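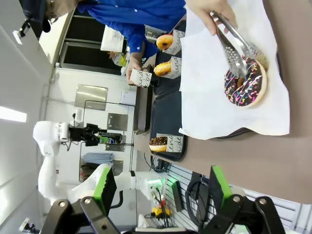

Why does a glaze pull back from the pot and leave bare patches?

Mostly it has cracked while drying, before it ever saw the kiln, and when it melts each little island draws itself in and leaves the clay showing in between. Dust or grease on the biscuit ware does the same job.

Glaze notebook, 10/06/2026

I wrote that down first so that whoever picks this book up next has the short version, and so that I stop telling it to people differently each time they ask. Now the long version, which I'm afraid is mostly me thinking with a pen in my hand.

Opened the Plotunus this morning (cone 8, stoneware, the usual slow climb) and the mugs on the middle shelf were lovely, really lovely, best blue we have had out of that kiln. The bowls underneath had crawled. Not all over, and the outsides would pass, but on the insides the white had parted company with the clay wherever the wall turns into the floor, and on the big serving bowl there is a bald spot you could cover with a thumb. Marlene turned it round a few times and said it looked like a map of somewhere she would quite like to go on holiday. Kind of her. It's still a second.

Same clay for both, the Branero buff, same biscuit firing. So it must be the glaze or the way I put it on, and I rather think it's both. The white has a lot of china clay in it and I had let the bucket get thick. I remember thinking at the time that it felt like double cream and that I should let it down with a bit of water, and then somebody rang about the September classes and I went straight back in and carried on dipping. When I look at the one unfired bowl I held back, there are fine cracks in the raw glaze all the way round that inner curve, just where the fired ones went wrong. I did rub a few over with a fingertip last time and they healed nicely, but rubbing every bowl is no way to spend an afternoon.

Ivars Paulauskas came by to collect his tiles and had a look. His feeling is that I should roast half of the china clay before it goes in the mix. He takes his to 700 in a biscuit bowl with no lid, holds it there for 30 minutes and lets it cool in its own time. Roasted clay hardly shrinks when it dries, so the coat doesn't tear itself apart. You have to allow for the weight it loses or the sums come out wrong, and you need to leave enough of the raw stuff in or everything settles at the bottom of the bucket like wet sand. I have done this before, years ago, and can't think why I stopped. Laziness, I expect.
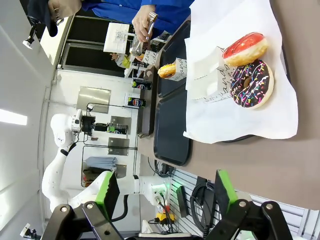 The other thing I want to sort out is the foot line, which has been bothering me for longer than the crawling has. I wax the feet and then I dip, and the glaze comes right down to the wax and sometimes runs over it, and then there is an hour with the grinding stone that I would sooner spend throwing. What I'm after is a proper margin of bare clay, warm and toasted, with the colour stopping in a soft rounded edge above it. The donut at the top of the paper, the glossy red one, has it just about right: golden-brown showing round the icing, and the red left to look as rich as it likes. If I wax a finger's width higher on the Branero I think we could get very near that, especially with the iron red, which is the worst of the lot for running.

Marlene Prado (full name for the book, as there's another Marlene in the evening class) has a bottle of the Plurine wax and swears by it. I find it goes on streaky, but she warms hers first by standing the bottle in a mug of hot water, and I have never bothered. Will try it her way before I grumble any more.

Plan for the next lot:

Roast a bowl of china clay along with the tiles.
Mix two small tests of the white at 200 g dry, one as it is and one with half the clay roasted. Same water in each, write it down this time.
Wipe all biscuit ware with a damp sponge and leave it overnight.
Wax higher on anything getting the iron red.
Ask Mägi whether the china clay in the last delivery was from the same pit, it feels stickier to me.

The serving bowl is on the windowsill. Please leave it there, I want to try a second coat on the bald patch and refire it once there's a gap on the bottom shelf.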